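Shared Workroom FAQ

Print this page | E-mail this page | 14 shares

Last updated Wednesday, June 27, 2018

These are the questions members and visitors send most often about the ground floor workroom at Brindanley. If yours isn't covered, ask Birsen Kılıçarslan at the front office or leave a comment at the bottom.

Who can use the workroom?

Anyone with a current Brindanley membership, plus one guest per member. Guests sign in at the front office and leave when the member leaves. Day visitors can use the room with a day pass.

Do I need to book?

Not for a chair. The whiteboard can be booked in blocks of 60 minutes, up to two blocks a day. Bookings go through the Wadero calendar, and the login is the same one you use for the door. If you are more than ten minutes late, the next person on the list can have it.

Can I move the whiteboard?

Yes. It is on wheels, so push it where you need it and keep it out of the path to the glass doors. Lift the wheels over any cables. Rolling over them has already cost us one network line.

Which markers can I use?

Dry-erase only. The office keeps a supply. Wipe the board when your booking ends, even if you plan to come back later. Old writing leaves faint marks that a dry cloth won't take off. There is a spray bottle in the office for those. Do not use kitchen cleaner on it.

How do I adjust the chairs?

The lever on the right side sets the height. The one on the left unlocks the back. If a chair sinks while you are sitting on it, put a piece of tape on the backrest and tell the office. Saturnino Barrios repairs them on the first Monday of the month.

Can I take a chair to another room?

For a meeting, yes. Bring it back the same day. The Boateng room upstairs has its own chairs and shouldn't need ours.

Where do bags go?

Against the wall or under your own table. The lockers in the hallway are free during the day but are emptied at closing time. We are not responsible for bags left overnight.

What about cables on the floor?

This is the most common complaint we get. If you plug something in, run the cable along the wall and coil up what you don't need. Cables left lying loose when the room closes go into the lost and found box. Ask for yours by length and color, and it goes faster.

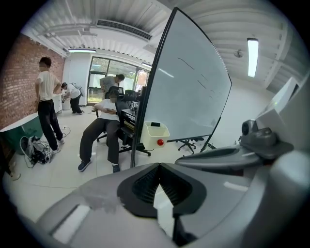
The workroom during open hours, with the brick wall on the left and the glass doors at the rear.

Can I use the equipment rack?

Members can look but should not unplug anything. If the network is down, call extension 317. Shelf space on the rack is assigned by the office and has to be labeled.

Are the glass doors kept open?

In warm weather, yes, if someone is in the room. The last person out closes and locks them. From January until the heating goes off, please use the side entrance.

What happens if I break something?

Tell us the same day. Small things are covered by your deposit. Damage to the rack or the doors is charged at cost, up to $2,000.

Can I eat in there?

Drinks with a lid are fine. Meals go in the kitchen.

Comments (4)

Dana R.
Is the tape for the chairs kept somewhere? I looked for it twice last week and ended up using a sticky note.

Front Office
Top drawer at the desk, next to the stapler. Sticky notes fall off, so please use the tape.

pikine_mo
Could the whiteboard be booked for a half block? I only ever need it for a quick sketch and 60 minutes is too long.

Front Office
Book the full block and release it in the calendar when you are done. It shows as free right away.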